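Practice Rooms for Two-Armed Robots: A Talk With the Maker of Grelteo

Okance began selling Grelteo in April. It is a subscription service that supplies simulated rooms in which a two-armed robot can be tried out before anyone buys or moves a real one. Most of its customers are small teams that have one robot, or none yet. We spoke with the product lead at the company's Sornulthorpe office.

The first question was why a customer would pay for rooms when free ones can be found online.

"Because of the evenings they lose," the product lead said. "You download a room, the door has no weight, the counter is two inches off the floor, and you fix it yourself. Then you download another. We check each room before it goes out. The surfaces are solid and the heights are right."

The library now holds 3,832 rooms. A basic plan gives access to 40 of them at a time, and a customer can swap any room for another once a month. The robot model is loaded separately. Okance supplies one of its own, called Egger, and customers can bring theirs if the file is in a common format. 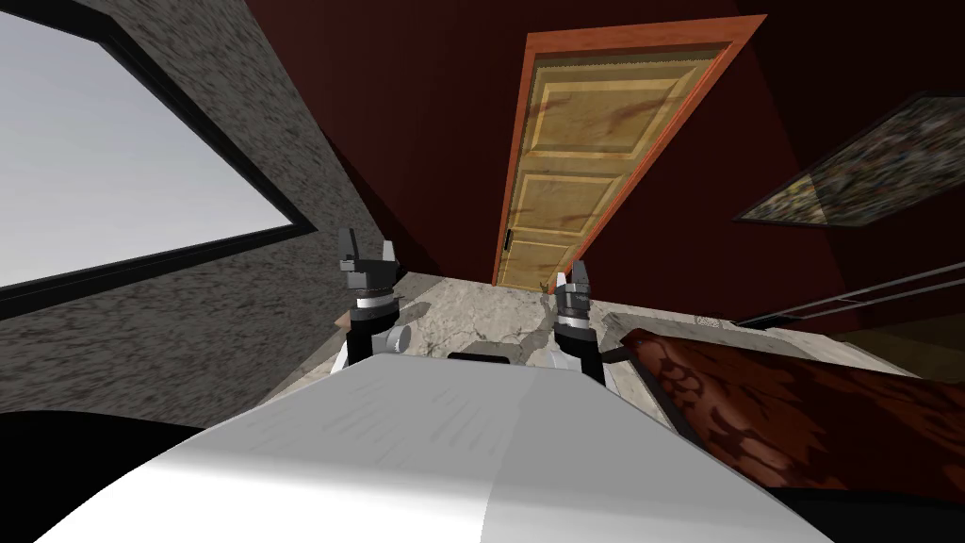
Okance Simulation Products Team

Views from the robot's own body are part of every plan. With the Egger loaded, the customer looks out over the white upper body and past both grippers, into a room with dark red walls, pale marble and a paneled wooden door. The view can lean a good deal, and the product lead said that new users often ask how to level it.

"You can level it. There's a setting. But a lot of people train on what the robot sees, and they want it as it comes. If you only ever practice with a straight picture, you have a problem the first time the picture isn't straight."

We asked about the finishes. Marble, speckled stone and strong wood grain are more than many test rooms offer.

"A plain gray room is easy on the software," the product lead said. "Houses have veined stone and patterned things lying next to each other. We had a customer whose program did fine in gray rooms and got lost on a countertop. So we put the busy surfaces in the basic plan, and people can turn them off."

Grelteo has limits, and the company lists them on its order page. Cloth is still stiff. Liquids are not offered at all. Doors open and close, but locks and latches are simplified -- a customer who wants to practice with a key will have to wait.

Speed depends on the customer's computer. On the machine Okance recommends, 8 rooms can run side by side. Older machines may handle only one or two.

"We tell people that before they pay," the product lead said. "It saves a phone call."

Support is by email and is answered by the same people who build the rooms. The basic plan costs $58 a month and can be stopped at any time. Runs that a customer has saved stay available for download after the plan ends.

The next update will add stairs and narrow hallways. Softer cloth is being worked on, but the product lead would not give a date for it.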